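About Irnham

Irnham is a testing and advisory laboratory for food-contact surfaces. We measure how coatings, oils and sealants behave on tabletops, cutting boards and serving counters, and we report the results to manufacturers, caterers and public kitchens. The laboratory is privately owned and has no financial interest in any finish it tests.

Scope of work

Testing covers four areas: abrasion, stain uptake, heat resistance and migration of substances into food. Samples are accepted as flat panels or as complete tabletops. Panels must be finished on all faces and conditioned at the laboratory before testing begins. Uncured samples are returned at the sender's cost.

Each report lists the method, the instrument settings, the individual readings and the measurement uncertainty. Averages are never given alone. The archive holds 3460 reports, of which 1239 deal with wood finishes. Clients may request a copy of any report issued in their own name.

Dining and kitchen surfaces

Stain tests use vinegar, coffee, beet juice, mustard and cooking oil. Contact times run from ten minutes to 24 hours. Color change is read before and after cleaning, and both values are reported.

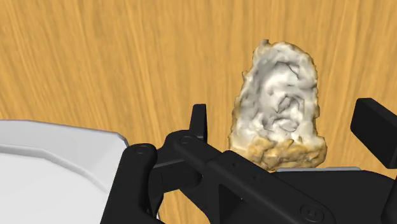
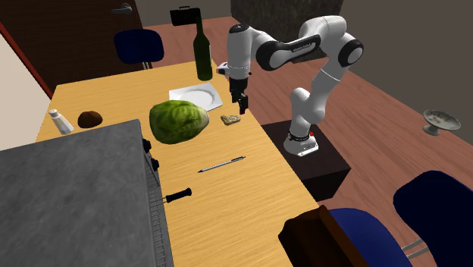
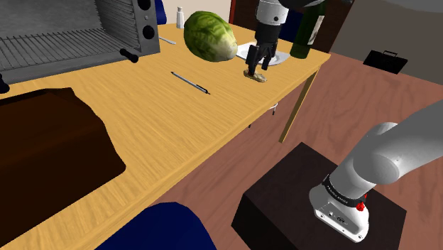 Wooden tabletops in a light finish.

Staff

Clémence Lefèvre, laboratory director. Responsible for method approval and final signature of reports.

Demetrius Mahmoud, abrasion and heat testing.

Keabetswe Maluleke, chemical migration. Also maintains the reference solvents.

Petronella Buthelezi, sample intake and client correspondence.

Locations

The main laboratory is in Rerau. Sample intake is on the ground floor, with loading access at the rear. Tabletops over two meters long need a booked delivery slot. The Perkero office handles contracts and invoices only and does not accept samples.

Quality system

Instruments are checked against reference panels at the start of every test series. The full set of written procedures is reviewed each September. The current edition of the sample submission guide was issued on 24 February 2021 and replaces all earlier editions.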